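Bodega Navarrete: «La viña vieja no admite prisas»

16 de diciembre de 2023

La dirección técnica de Bodega Navarrete recibió a esta publicación al término de la campaña para exponer el estado de la finca Atano, cuyas cepas de garnacha se plantaron hace casi un siglo. La propiedad ha concluido la primera fase de su recuperación, iniciada en mayo con la poda de rejuvenecimiento.

«Encontramos parcelas enteras sin labrar y muros caídos», señala la responsable de viñedo. «Se decidió conservar cada planta viva y reponer las faltas con madera de la propia finca». El rendimiento ha sido bajo, según reconoce, y la casa no prevé forzarlo.

De la vendimia procede el Ziltilau, vino fermentado en depósito de hormigón y criado en fudre usado. La bodega embotellará 2.000 unidades, de las que 100 quedarán reservadas para el archivo de añadas. «Hemos renunciado a la barrica nueva. La uva de Atano tiene un tanino fino y convenía respetarlo», explica el enólogo de la casa.

Preguntada por la distribución, la gerencia confirma un acuerdo con la importadora Breldale, que asumirá la venta exterior durante dos campañas. El mercado nacional seguirá atendido desde la bodega, con cupos por cliente.

Las visitas a la finca se reanudarán en primavera, previa solicitud por escrito. 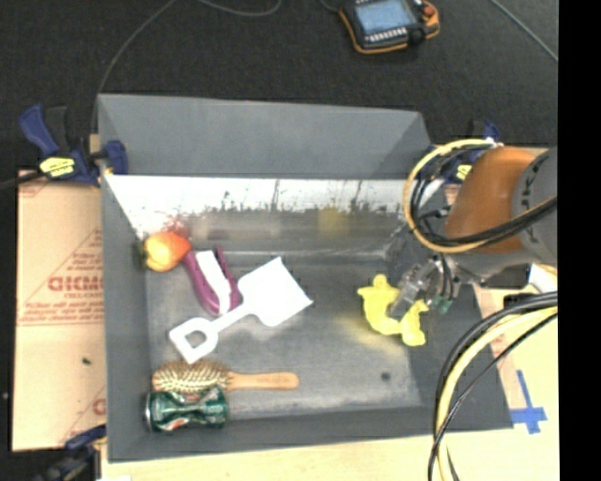
Una manzana roja y amarilla, junto a otros objetos.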